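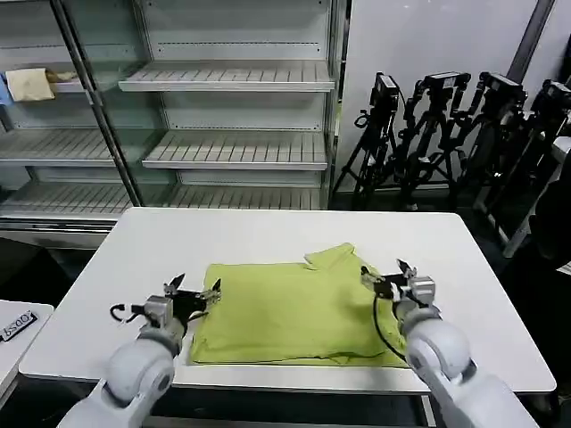 Comparativa de pinzas, turno largo, 3 de abril de 2024. Por fin tengo un rato para pasar a limpio lo de hoy, así que va todo seguido y con las ideas según me vienen. Tocaba tela, que es lo que llevábamos retrasando desde noviembre (todo el mundo prefiere agarrar cubos, y lo entiendo). Hemos empezado con la prenda verde amarillenta tumbada en el centro de la mesa, los dos brazos por encima y las dos pinzas negras bien abiertas, una a cada lado, y ya en esa postura de arranque se me ocurrió la primera pega: el cable de la derecha cuelga por delante y pasa por encima de la tela. Lo apunto para que no se nos olvide. Si el cable toca la tela antes que los dedos, no sabemos qué estamos midiendo.

Lo que queríamos saber, resumido para Suha, que me lo va a preguntar en cuanto lea esto: si con los dedos Hevudby se coge un pellizco de tela apoyada en superficie lisa igual de bien que con los Plorkano de la campaña anterior, y si la cámara de muñeca nos sirve para decidir el punto de agarre o si seguimos tirando solo de la de cabeza. Son dos preguntas y ya sé que Eifion me va a decir que mezclarlas es mala idea. Tiene razón. Pero el montaje cuesta tanto de preparar que, ya puestos, las dos.

Plan de la tanda:

- 8 agarres de prueba para ajustar la altura de aproximación, que no cuentan
- 10 agarres con los Hevudby, control por posición
- 10 agarres con los Hevudby, control por fuerza, límite bajo
- las mismas condiciones con los Plorkano, otro día (no daba tiempo, ni de broma)

Entre agarre y agarre, pausa de 30 segundos para que el controlador Mägi vuelva a poner a cero el par de la muñeca. Al principio me la saltaba por impaciencia y las lecturas derivaban una barbaridad. Con la pausa, mucho mejor. Iestyn: mete la pausa dentro del script, por favor, que si depende de mí me la voy a volver a saltar.

### Ajuste de altura

Los de prueba han sido un festival. Con la altura que traíamos de los cubos, los dedos se quedaban cortos y cerraban en el aire, tan contentos, y el controlador daba el agarre por bueno. Eso ya lo habíamos visto con bolsas y es exactamente el mismo problema: la tela es tan fina que la apertura final de los dedos con tela y sin tela es casi idéntica, y el umbral que usamos no distingue una cosa de la otra. Bajando poco a poco llegamos al extremo contrario, las puntas contra la mesa y el brazo protestando con una parada de seguridad (dos, en realidad, la segunda por cabezonería mía).

Al final lo que mejor ha funcionado es bajar hasta notar contacto, subir una pizca y cerrar despacio. Cerrar despacio es la clave, creo. Si cierras rápido los dedos resbalan por encima de la tela; si cierras despacio la van arrastrando, se forma una arruga en el hueco y esa arruga es lo que se coge. Me quedé un buen rato embobada mirándolo en la cámara de muñeca.
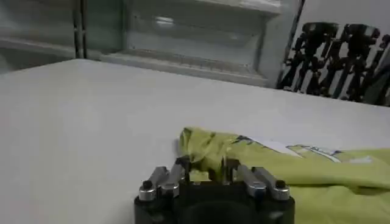

**Johanna Haslinger**

Sigo después del café. La cámara de muñeca me ha convencido más de lo que esperaba, la verdad. Desde la cabeza se ve muy bien dónde está la prenda y muy mal qué pasa entre los dedos, porque la propia pinza lo tapa. Desde la muñeca tienes el pellizco en primer plano, con los dedos plateados a los lados, y se distingue la arruga del resto de la tela sin hacer nada especial. Pegas: el fondo sale blando y con algo de grano, y los dedos metálicos tienen brillos fuertes en los bordes. El segmentador que usamos hoy es el de Trorngate tal cual, sin reentrenar, y cada tanto se come un brillo y lo cuenta como tela. Con un color tan chillón como el de hoy no debería pasar, así que con una prenda gris prefiero ni pensarlo.

Idea de Wyn, que me parece buena y barata: poner cinta mate en la cara de los dedos que mira a la cámara. Se prueba en cinco minutos. Si cambia el rozamiento ya veremos, pero esa cara no debería tocar nada.

### Posición contra fuerza

No voy a dar porcentajes hasta repasar los registros con calma, porque mi hoja de papel y el fichero del controlador no coinciden en un par de agarres y no me fío de ninguno de los dos. Impresiones, con toda la cautela:

Por posición el pellizco queda más firme y más feo. La tela se retuerce mucho y, al subir, sale todo apelotonado, y para doblar después eso es un desastre porque tienes que volver a buscar el borde. Por fuerza, con el límite bajo, coge menos material y lo coge más limpio, pero a veces se escurre a mitad de subida. Yo subiría un poco el límite y repetiría, sin tocar nada más. Eifion prefiere mantener el límite y bajar la velocidad de subida. Podemos hacer las dos cosas en tandas separadas y así no discutimos por correo una semana, ¿no?

Otra cosa que se nota: el punto de agarre importa más que el modo de control. Cuando pillamos una zona que ya tenía una arruga levantada (una esquina, un pliegue), sale bien de las dos maneras. Cuando vamos al medio de una zona plana, sufrimos de las dos maneras. O sea que quizá la comparación interesante es la de cámaras y la de control es secundaria... Lo dejo escrito para discutirlo, que a estas horas lo mismo es una tontería.

### Levantar con un solo brazo

Hacia el final he querido probar el levantamiento con el izquierdo solo, dejando el derecho abierto y aparcado cerca del borde delantero. La razón es práctica: con los dos brazos en marcha el planificador tarda mucho más en darme una trayectoria, y para comparar dedos me basta con uno. La rutina es sencilla, pellizco, subida corta, quieto, soltar. Lo malo es la subida corta. A la velocidad por defecto la tela sale movida en la cámara de cabeza y así no hay quien mida cuánto cuelga a cada lado.
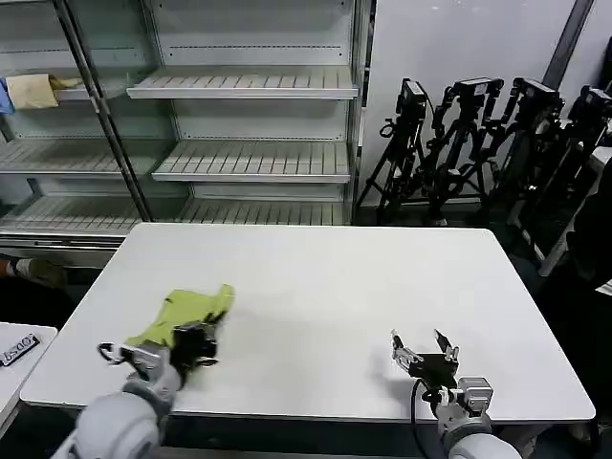 He bajado la velocidad a la mitad y mejora, pero entonces la tanda se alarga y empezamos a rozar el tiempo máximo de la rutina. Hay que elegir: o exposición más corta, con más luz, o medir solo durante el tramo quieto y olvidarnos de la subida. Yo voto por lo segundo. Lo que pase durante la subida nos lo cuenta el par de la muñeca, y para eso no hace falta imagen nítida.

Del brazo parado, una nota suelta: aparcado tan cerca del borde le quita sitio al otro si la prenda es grande. Con una toalla de baño chocarían, seguro. Iestyn, ¿se puede definir una pose de reposo más recogida sin volver a calibrar? Si hay que recalibrar, déjalo como está y ya me apaño.

### Pendiente

- Revisar el recorrido del cable de la pinza derecha y sujetarlo al antebrazo (yo)
- Pausa del par dentro del script (Iestyn)
- Cinta mate en los dedos y repetir unas cuantas capturas de muñeca (Wyn)
- Umbral de «agarre conseguido» para tela: mirar si podemos usar el par y la apertura juntos (Eifion, que tiene ya algo hecho para las bolsas)
- Cuadrar mi hoja con el fichero del Mägi antes de enseñarle nada a Suha
- Buscar una prenda gris o blanca, a poder ser sin estampado, para fastidiar al segmentador a conciencia
- Preguntar a Hevudby si venden las puntas sueltas. Las de hoy están bien pero me gustaría limar un juego y no quiero cargarme el único que tenemos

Los registros están en la carpeta compartida, con el nombre de siempre más «tela». El primer fichero de la tanda por fuerza está cortado, es culpa mía, arranqué la grabación tarde.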